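How to plan a recording session for the laundry task

9 April 2020, by Firdevs Güler

This guide is for new members of the Gredside student robotics club who join the folding project. The aim of the project is simple to say: we show a task many times with the hand-held grippers, and later the arm should learn it. Please read the whole page before you start your first session.

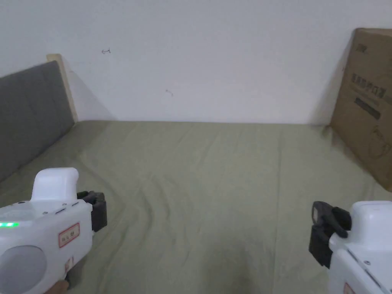
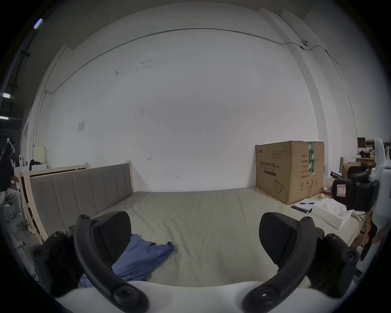 Planning begins with the list of starting positions. For each session you write a list of ways in which the cloth can lie before you touch it: flat, folded once, crumpled, inside out. The blue garment on the sheet, bunched in folds, would go in our list as "crumpled". Do not write "random", as two people will understand this word differently. My own first list had this mistake and Volker Kuhlmann, who teaches our course, sent it back to me.

Step 1. Decide the number of recordings. For one task we want 100 good ones. A new member should plan 60 for the first session and stop there, also if it goes well. Tired hands make jerky movements.

Step 2. Write the end of the task in one sentence. For example: "The shirt is folded in half and both grippers are open." If you cannot write it in one sentence, divide the task into two.

Step 3. Practise with the grippers for ten minutes without recording. Close the fingers slowly. A sheet is harder than a table, for the cloth below is easily pinched together with the cloth above. Come from the side with one finger under the hem.

Step 4. Record. Start each recording with both grippers open and end it in the same way. Say the list number aloud, so that your partner can tick it.

Step 5. Copy the files to the folder Flonon on the club computer on the same day. In March we had 1623 recordings in this folder and almost 100 of them had no list number. It took me two evenings to sort them.

Step 6. Watch every tenth recording with your partner. If the cloth leaves the view, mark it with an X and repeat this position next time. Do not delete anything yourself.

The lists for socks and towels are still missing. If you want to write one, please send it to me before you book the grippers.

This site uses cookies to remember your settings. By continuing to read you accept our use of cookies.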